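Pleron Folding Work Table: Review

4 min read

Print this page | E-mail this to a friend

I bought the Pleron in November to replace a Cledholm desk with a bad leg. It holds a sewing machine, a lamp and whatever else ends up on it. The box says it will take 400 pounds. I haven't tested that, but it doesn't sag under anything I own.

Setup means folding out the legs and tightening 8 bolts. The wrench in the box is too short, so use your own. The top is 40 inches wide and wipes clean with a damp cloth. Tape left on it for a week came off without a mark.
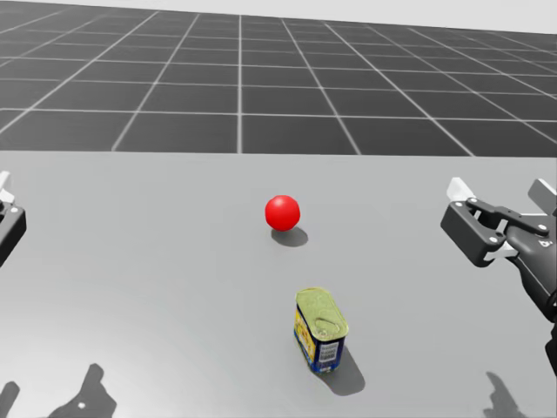
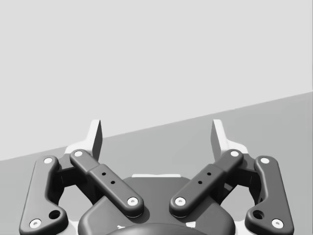

Does it wobble?
Only on carpet. On a hard floor it stays put once the feet are leveled, even with the sewing machine at full speed.

The feet are the weak point. They unscrew a little each time the table is dragged, and one of mine has already gone missing. Makris sells replacements in packs of four, and they fit.

Folded up, it goes behind a door. The carrying handle is thin and digs into your hand on stairs. I would still buy it again at the sale price.

We use cookies to improve your visit. Accept | Settings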